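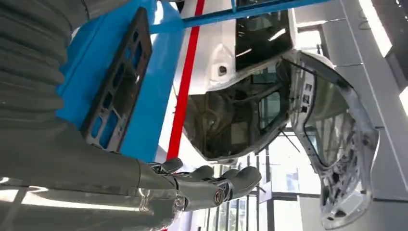 白い車体のそばに置いた青いラックのパネル。黒い格子プレート付き

スチールラック「Stadar」(ブルー塗装)
税込価格 2,103ドル/キャスター付き仕様 3,058ドル

自動車の部品というのは、どうしてこうも置き場所に困る形をしているのでしょうね。長いもの、薄いもの、裏返すと傷がつくもの。Nidirixの倉庫でも長年、木の棚に毛布を敷いてしのいできたのですが、新しい展示スペースを作るときに思いきって入れ替えたのが、この青いスチールラックです。

いちばん気に入っているのは、なんといっても広くて平らな棚板です!途中に仕切りも段差もないので、外した樹脂パネルを一枚ぽんと置いて、いろいろな向きから眺めることができます。手前の縁は厚みのあるつくりで、手をかけたときの安心感もなかなかのもの。支柱には斜めの筋交いが入っています。
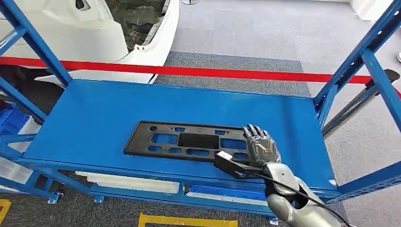
棚板の中央に、黒く平たい樹脂パネルを置いたところ

下の段も、どうぞ遠慮なく使ってください。私どもは細長いトレーや箱を入れて、すぐには使わないけれど捨てられない、というものをまとめています(どこの整備場にもありますよね、そういう箱が)。脚元には小さなベースが付いていて、展示場ではカーペットの上にそのまま据えています。

色については、正直なところ社内でも意見が割れました。設計担当のPeadar Mulliganはグレーを推し、営業のJoon-young Gilは最後まで青がいいと言い張って、結局は青に落ち着いたのです。白い車と並べるとこれがとても映えて、今ではPeadarも青の作業台を自宅用に欲しがっているほどです。

【ご注文について】
組み立ては二人で、半日ほど見ていただければ十分です。ボルトは仮締めのまま全体を立ち上げ、水平を見てから本締めしてください。必要な13ミリのレンチは同梱しています。棚板のお手入れは、薄めた中性洗剤で拭いたあと、乾いた布で仕上げてください。

お届けは12月の出荷分から承ります。今回ご用意できるのは8台です。傷を防ぐ棚板用マット「Ki」は別売りで、塗装済みの部品を置く方にはぜひ一緒にお使いいただきたい品です。実物はDronensideの展示場でご覧いただけますので、お手持ちの部品を抱えていらしても、もちろん大歓迎です。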